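Caltness 包装与收发组例会纪要

会议时间:2月,星期四上午
会议地点:Stostosness 仓库侧间
主持:Gediminas Žukauskas
记录:Rūta Sakalauskas
出席:包装组、收货组、采购组、库存组各班当值人员
缺席:质检组(书面意见已提前送交,见第三项)
分发范围:出席各组、质检组、夜班交接文件夹

一、上次纪要确认

上次纪要无异议,予以通过。遗留事项如下:
胶带架更换刀片,已完成。
收货区地面标线重画,未完成,原因是货架位置尚未最后确定,转入下月。
空箱堆放高度的书面规定,未完成,并入本次第二项讨论。
Koltora 配件的缓冲垫改型,供应方尚未回样,继续挂账,由采购组跟进。

二、周转纸箱的分级与再使用

Rūta Sakalauskas 汇报了周转纸箱的现状。目前库内同时存在新箱、一次周转箱和来源不明的旧箱,三者混放,取用时由当班人员凭目测决定。包装组反映,同一批 Koltora 外箱中,有的箱盖压痕已经疲软,合盖后不能自行保持平整,需要用手压住再贴胶带;有的箱盖尚好,但箱底曾经重复封贴,撕下旧胶带时带走了面纸。收货组反映的情况与此类似,另有部分纸箱在开箱时被直接撕开,没有沿胶带割开,造成箱盖边缘缺损。

会议先就“箱盖边缘破损”的判定用语作了统一。此前检查单上只有“完好”和“破损”两栏,各班掌握不一,早班判为完好的箱子到晚班常被剔出。讨论后同意把边缘状况分开记录:起毛、撕裂、芯层外露、分层。起毛指面纸纤维松散但纸板厚度未变;撕裂指面纸或整层纸板出现断口;芯层外露指从断口或裁切边可以看到波纹芯纸;分层指面纸与芯纸之间已经脱胶,用手指可以掀起。
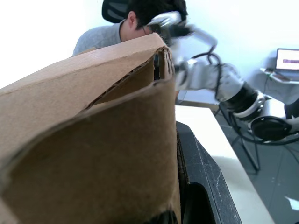 瓦楞纸箱箱盖局部:边缘撕裂、轻微起毛,裁切边可见波纹芯层。

收货组提出,裁切边本来就能看到芯层,新箱也是如此,单独列为缺陷会使剔除量不合理地增加。会议采纳该意见:裁切边处的芯层可见不作缺陷处理,只有芯纸被压扁、倒伏或受潮发软时才记录。箱盖表面的浅折痕和擦痕同样不作缺陷处理,但压痕线以外出现贯穿整幅箱盖的硬折,须降级。

分级办法议定如下:
甲级:箱体方正,四角无压溃,箱盖边缘无撕裂,允许轻微擦痕。可用于对外发货。
乙级:箱盖边缘有起毛或短撕裂,撕裂未到达压痕线;箱底胶合处完整。只用于库间调拨和内部存放。
丙级:撕裂到达或越过压痕线,或有分层、受潮、角部压溃。不再装货,压平后送废纸笼。

关于撕裂长度是否需要给出限值,Gediminas Žukauskas 认为以压痕线为界即可,现场不必用尺。库存组保留意见,理由是大号箱箱盖较宽,撕裂即使未到压痕线也可能已经很长,合盖后中缝会露出缺口。折中意见为:乙级大号箱合盖后如中缝处露出内部,须加贴一道横向胶带,仍露出的降为丙级。库存组同意先按此试行。

分级标记用蜡笔写在箱体短侧面的下部,不得写在箱盖上。旧标记划去后再写新标记,不得覆盖。旧运单、旧条码须整张揭除;揭不下来的用空白标签盖住,标签四边压实。

空箱堆放高度一并议定:立放空箱不超过作业人员肩部;压平的空箱竖插入架,不平摊在过道上。库存组负责把这两句话印在货架端头。

三、质检组书面意见

质检组未派人到会,书面意见由记录人代读。摘要如下:
(一)抽查中纸板厚度按订货规格应为7毫米,周转箱在压痕附近普遍偏薄,建议以侧壁中部作为测点,不要在压痕、开槽或封口处取值。
(二)单箱毛重上限维持25公斤。乙级箱不宜装到上限,但质检组目前没有足够的抗压数据,暂不提出乙级箱的具体数值。
(三)检查单应增加“箱内残留物”一栏,包括碎纸屑、旧缓冲料、扎带头。
(四)受潮箱不得晾干后恢复使用。

会议接受(一)、(三)、(四)。对(二),包装组要求质检组在下次例会前给出一个可执行的数值,否则现场仍然只能按上限装箱。Gediminas Žukauskas 同意,在数值提出之前,乙级箱只装轻件,轻件目录沿用现行的 Koltora 配件清单,不另编。

四、工作台上的纸箱操作

包装组说明了目前的台面流程:取箱、撑开、翻转封底、翻正、放衬垫、装入、合盖、封顶、贴标。主要问题集中在撑开和翻转两步。箱盖未理顺时翻转,外侧箱盖容易挂到台沿;挂住后继续用力,断口多出现在压痕线的端部开槽处,这正是判为丙级的主要位置。

对持箱位置作了讨论。箱体空置时侧壁中部最软,在该处夹持或按压会使侧壁内凹,箱口随之变形,四片箱盖也就不在同一高度上。靠近箱底棱边的位置刚度较好,托底比夹侧壁更能保持箱体方正。装货之后侧壁有内装物支撑,情况不同,但箱底封口此时已经受力,抬起时应托住底面,不应只提箱盖。 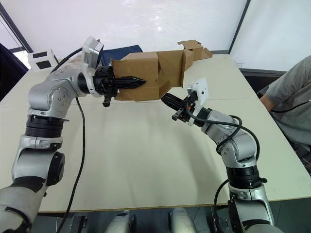

台面高度没有列入本次调整范围。包装组希望先解决台面物品摆放:胶带架、切刀、标签卷目前没有固定位置,撑箱时常需先挪开。议定把切刀和标签卷移到台侧挂板,胶带架固定在台面远端,台面中部留作撑箱和翻箱使用。台面清洁每班交接时做一次,只用干布,不用含油清洁剂,避免油迹转到箱面后影响胶带粘接。

封底方式统一为:两片短箱盖先折入,再合两片长箱盖,中缝对齐后贴纵向胶带,两端各向侧壁折下一段。甲级箱用一道纵向胶带;乙级箱箱底贴2道,相互平行,第二道与第一道部分搭接。交叉插盖(四片箱盖依次压住的做法)只允许用于台面上的临时周转,不允许进入货架,更不得用于发货。收货组询问临时周转的时限,答复为不过班,交班时仍未封的箱子须补封或腾空。

开箱方式同时作了规定。切刀出刃长度以能割透胶带为限,沿中缝走刀,先割两端折下部分,再割中间。不得从中缝伸手直接掰开。胶带割开后不必当场撕除,送回周转架之前再统一处理;撕胶带时贴近板面缓慢回撕,发现面纸随胶带起层即停止,改为剪断,剩余部分留在箱上。

包装组提到,无印刷的素面纸箱各面外观相同,翻转几次以后不容易分辨上下,曾发生过把底面当作顶面贴标的情况。采购组认为加印箭头会增加单价并延长交期,暂不考虑。改为在封底后立即用蜡笔在短侧面下部写分级标记,标记所在的一端即为底端,与第二项的规定合并执行。

五、纸箱订购与库存

采购组通报:Juška 已确认下一批大号素面箱,数量3,000只,分批送货,首批到货日期待 Juška 书面通知。采购组提出以下几点,要求在收货时核对:
纸板规格与订单一致,测点按质检组意见取侧壁中部。
压痕清晰,折叠后箱盖不回弹过度,面纸在压痕处不开裂。
箱体接合处胶合连续,无错位。
捆扎带下应有护角,上一批无护角,外层纸箱边缘被勒出凹痕。

库存组询问新箱到货后旧箱如何处理。会议决定旧箱不作集中报废,按第二项分级后继续使用至自然淘汰;来源不明的旧箱一律不得判为甲级,最高只能定为乙级。新箱上架在里侧,周转箱在外侧,取用内部调拨箱时先取外侧。对外发货用箱由包装组指定人员发放,领用数登记在架端登记本上。

关于 Koltora 专用内衬,采购组建议改用纸质隔板,取消现有的泡沫片。包装组不反对,但指出纸质隔板裁切后有纸屑,落入箱底后与质检组新增的“箱内残留物”一栏冲突。该项没有形成结论。请采购组索取边缘已压光或已修边的样片,交包装组试装后再议。

六、废纸与压平

废纸笼近期多次出现未压平的整箱,占用容积,清运次数随之增加。重申丙级箱须割开箱底胶带后压平,不得踩压整箱代替。压平后的纸板按长边朝同一方向放入。带有大量胶带的板片单独放置。泡沫片、薄膜、扎带不得进入废纸笼。

收货组要求在废纸笼旁增设一把固定切刀。Gediminas Žukauskas 不同意固定放置,改为由收货组班长随身携带,交班移交,登记在夜班交接文件夹中。

七、其他

侧间的货架端头标签有脱落,库存组重打。
检查单旧版用完为止的做法取消,新版印出后旧版全部收回,避免两种用语并存。
登记本中的“大箱”“特大箱”等叫法停用,一律写规格代号。

八、待办

修订检查单,增加边缘状况分项和“箱内残留物”栏:Rūta Sakalauskas,下次例会前。
提出乙级箱装载重量数值:质检组,下次例会前。
台侧挂板安装、胶带架固定:包装组,本月内。
货架端头堆放规定及标签:库存组,本月内。
与 Juška 确认首批到货日期及护角要求:采购组,确认后以邮件通知各组。
纸质隔板样片:采购组,无固定期限。
地面标线:收货组,待货架位置确定。

下次例会仍在星期四上午,地点不变。对本纪要的更正请在下次例会前书面交记录人。

记录:Rūta Sakalauskas
核对:Gediminas Žukauskas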